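Skiltivier: Puffy Jackets on Beds

README, last touched Thu 25 January

Skiltivier is a collection of 700 short clips about folding outerwear on a bed, a chore most households solve by throwing the jacket over a chair. It grew out of Plarero, our earlier set on towels. Towels are flat and do what they are told, and we got cocky.

The floral comforter stays on the bed throughout. We talked about a plain cover in November and then left things as they were.

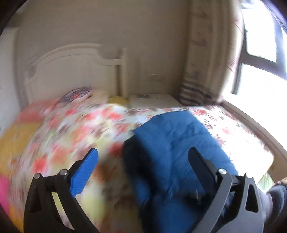 Blue quilted item on the floral comforter.

What's in it

Clips are sorted into 7 folders by garment. Puffers have the biggest one, with 200 clips, and take up most of the complaints in the issue tracker. Each clip gets one label for the end state: folded, half folded, or heap. The line between the last two was argued over at length and is written down in labels.txt. Please don't reopen it.

Sleeves in, then sides, then bottom up to the collar is the order we asked for. Air goes wherever it likes.

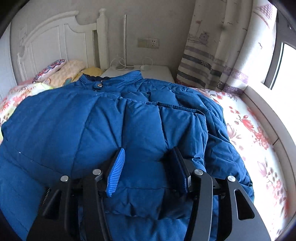 Zippers are not labeled. Collars are, with "up" or "down", and a collar that can't make up its mind goes in as "up". Snaps were in the first version of the label sheet and were dropped after Melnyk, the annotation shop we use, sent back a very long email about them.

Known problems

151 clips have no end label. They're in the folder called later.

The Vavetero loader reads everything except file names with spaces in them. We have file names with spaces in them.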